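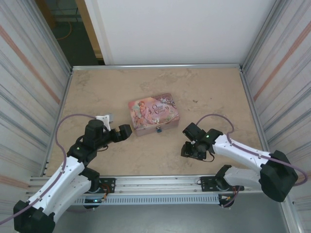 *The two-arm cell with the "Once Upon a Time" tin on the table.*

## Robotics Club: the tin box task

15 September 2018

The Mercombe Robotics Club is back for the fall term, and the two-arm group has picked up where it left off before the summer. Their project this year is opening and closing a lidded tin with two robot arms. It will be the club's entry in the Holst Student Manipulation Challenge, which takes place in January.

Readers who remember last year's newsletters will know the group spent most of that time on stacking blocks. Blocks were a good place to start, but a single arm can stack blocks without any help, and the second arm mostly stayed parked. The students wanted a job that really needs both arms. A tin with a lid and a clasp on the front was suggested at the last meeting before the break, and the group voted for it over folding a dish towel and threading a shoelace through a board.

### What the task is

The Holst rules for the household category are short. The object starts on the table, closed. The robot has to open it, take out a single item, put the item down on the table, and close the object again. Teams choose their own container as long as it is sold for ordinary household use and hasn't been altered. A team can't glue a handle to the lid or file down a latch. Each run has a limit of 270 seconds, and each team gets 10 runs, with the points from all of them added together.

Points are given for each stage, so a run that opens the tin but drops the item still earns something. Closing is worth as much as opening. Several of our students think that was done on purpose, given how many teams last year left their containers open and moved on.

The item to be taken out is supplied by the judges on the day. The rules say only that it will fit in the container and won't be fragile. The group has been practicing with a wooden spool, a rubber ball and a folded cloth. The cloth is the hardest of the three, as the gripper tends to pick up one layer and leave the rest hanging over the side.

### Where things stand

The arms are driven in two ways. In the first, a student moves a pair of hand controllers and the arms follow. In the second, the arms replay or adapt motions that were recorded earlier. The competition allows only the second way, but nearly all of the work so far has been in the first. The students drive the arms through the task by hand, save the good attempts, and use those to build the program.

At the end of last week the group had 417 saved attempts. Their target before the winter break is 900. An attempt is kept if the task is finished without anyone reaching into the cell. Attempts where the tin slides too far or a gripper closes on nothing are put in a separate folder with a line about what went wrong. That folder has been useful. Reading through it, the group saw that most failures happened during the first few seconds of contact with the clasp, when the arm holding the tin had not yet pressed hard enough to keep it still.

The present approach is for the left arm to brace the tin and the right arm to work the clasp. Once the clasp is free, the right arm moves to the lid while the left keeps hold of the body. The students tried it the other way around for two sessions. It worked about as well, but it put the right arm's elbow close to the side wall on the way back, and they returned to the first arrangement.

Closing is still the weak part. The lid can be pushed down easily enough, but the clasp has to be pressed from the front while something holds the lid from above. If the two pushes don't come at the same time, the tin creeps backward on the table. The group is working on a motion where the left gripper rests on the lid and stays there until the right one has backed away.

### Changes to the cell

Members who haven't been in the lab since spring will notice a few differences.

- The side walls have been covered with patterned material. The plain walls gave the students trouble with glare in the late afternoon.
- The back panel is still white. There is a plan to cover it too, but the group wants to finish a full set of attempts first so that the background doesn't change halfway through.
- Cables along the arms have been rerouted with more slack. Last year's cabling pulled tight when the arms reached across to the far side.
- The base mounts have been tightened and marked with paint pen. Please don't loosen them without asking, even for cleaning. If a base shifts, the saved attempts no longer line up with the table.
- The aluminum rails have been wiped down and re-squared. Don't lean on the front rail or rest laptops on it.

The table surface stays as it is. The group tested a rubber mat under the tin and found it much easier to keep the tin in place, but the Holst rules don't allow mats, and practicing with one taught the drivers bad habits.

### Software

The recording program was rewritten over the summer by two of the senior members. It is now called Mukora, and the old scripts have been retired. Mukora starts and stops recording from a foot pedal, which means a driver no longer needs a partner at the keyboard. It also asks for a label at the end of each attempt and won't start another until one has been entered. This was a sore point last year, when a whole week of attempts turned out to have no labels.

There are two known problems. The program sometimes loses its connection to the right arm after a long pause, and the only fix for now is to close it and start again. It also saves everything to the lab machine's internal drive, which is filling up. Please copy your session to the shared drive before you leave and check that the copy opens.

Members who want to help with the software should look at the open task list on the club page. The connection problem is first on it. The second item is a simple viewer, so that a driver can play back an attempt at the bench without opening the full program. Neither job requires experience with the arms.

### Driver training

New members need to complete driver training before using the hand controllers alone. It takes two sessions. The first covers the emergency stop, the start-up order and moving each arm separately in an empty cell. The second is done with the tin. You will be asked to touch the lid with one gripper, hold the tin still while a partner operates the other arm, and then do both sides yourself.

Most people find the two-arm part slow going at first. It is common to look at one gripper and let the other drift. Take your time and keep the speed setting at low until a senior driver tells you otherwise. There is no score kept in training and no one is expected to finish the task in the first month.

A few rules apply to everyone:

- Keep hands and heads out of the cell while the arms are powered.
- One person at the controls, one person within reach of the stop button.
- Tie back long hair and take off lanyards.
- Put the tin back in the middle of the table when you finish, closed.
- Write down anything odd in the log, including noises.

### Parts and supplies

The club has placed an order with Promivetti for replacement gripper pads and a spare wrist cable. The pads on the right arm are wearing faster than those on the left, probably from the clasp work, and will be changed as soon as the new ones arrive. Until then, please check them at the start of each session and note their condition in the log.

The group would also like to borrow more lidded tins. The program so far has been built on a single tin, and the students want to find out how much of it carries over to others. Cookie tins, tea tins and keepsake boxes are all fine, with or without a clasp, as long as they are no wider than a sheet of letter paper is long. Mark your name on the underside if you want yours returned. They will be handled by the grippers many times and may come back with scratches, so don't lend one you care about.

### Fall schedule

The lab is open to the two-arm group on Tuesday and Thursday after classes, and on Saturday mornings. Tuesday is for new drivers. Thursday is for recording attempts, and slots are booked through the sign-up sheet on the lab door. Saturday is used for repairs, software and anything that would interrupt recording.

The group will run a full practice round under competition rules before the winter break, with the timer on and another club member acting as judge. Family and friends may watch from the benches. The date will be posted on the lab door and in the next newsletter.

Travel forms for the January event are available from the club office. Students who plan to go should return them by the end of next month, signed, along with the meal sheet. There are enough seats in the van for the drivers, the software pair and a few others. If more people want to come than we have room for, seats will go first to members who have completed driver training.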